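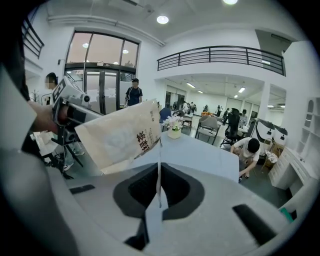
Rirdale Packaging Research is recruiting participants for a study of how adults read, open and reclose small paper food packs at home. The study covers dry goods only: tea, rice, flour, dried fruit and seasoning. Label layout is one of the variables, and the packs under test include single-language and multi-language designs. Some carry their main text in a vertical column, as the cream-colored paper bag at the top of the page does with its dark brown Chinese characters, with smaller gray text set beside the column. Others use horizontal text only. Participants do not need to read any language other than English.

Posted in May by the Rirdale study office

Filed under: Opportunities > Paid Studies > Consumer Testing

Search listings Enter keyword or zip code Go

Study title: Legibility and Reclosure of Small Paper Packs (Orska series)

Places available: 129

Location: one visit to the Tejada Street test kitchen, followed by home use

Duration: 14 days of home use, plus the visit

Payment: $300 on completion

What participants do

The visit takes place before home use begins and lasts 90 minutes. It includes a near-vision check, a grip strength measurement and a short reading task under two light levels. Participants then receive a carton containing 20 sealed packs and a printed diary.

During the home period, participants open packs in the order given in the diary. For each pack they record the time of opening, the tool used, if any, and whether the preparation instructions were found without turning the pack more than once. Packs are reclosed by whatever method the participant would normally use. Clips, rubber bands and transfer to a jar are all acceptable and must be noted.

Empty packs are kept flat in the return envelope. Partly used packs are emptied before return. Contents may be eaten or discarded.

Who can apply

Applicants must be 18 or older, live within the Rirdale bus service area and prepare food at home at least four times a week. Only one person per household may take part. Reading glasses and contact lenses are permitted and should be brought to the visit.

People with an allergy to wheat, sesame, mustard or sulfites cannot be included. Current employees of packaging, printing or grocery firms are also excluded, as is anyone who took part in the earlier Randon trial of foil pouches.

We particularly need applicants over 65 and applicants with reduced hand strength. A doctor's letter is not required.

Payment terms

Payment is made by check or bank transfer after the diary and return envelope have been received and checked. Participants who withdraw during the home period are paid for the visit and for each full day completed. Bus fare to the test kitchen is refunded on the day. Parking is not.

Data

Diaries are stored under a participant number. Names and addresses are held separately and deleted once payments have cleared. No audio or video is recorded in the home.

How to apply

Request the screening form from the study office by phone or at the front desk, quoting "Orska series." The form has two pages and asks for age band, household size, allergies and usual hours at home. Incomplete forms are returned once for correction.

Visits are scheduled at 9:30 a.m., 1:00 p.m. and 5:30 p.m. Please mark every time that would suit you. Applicants who meet the criteria but are not offered a place will be put on the reserve list and contacted if another participant withdraws before the cartons are issued.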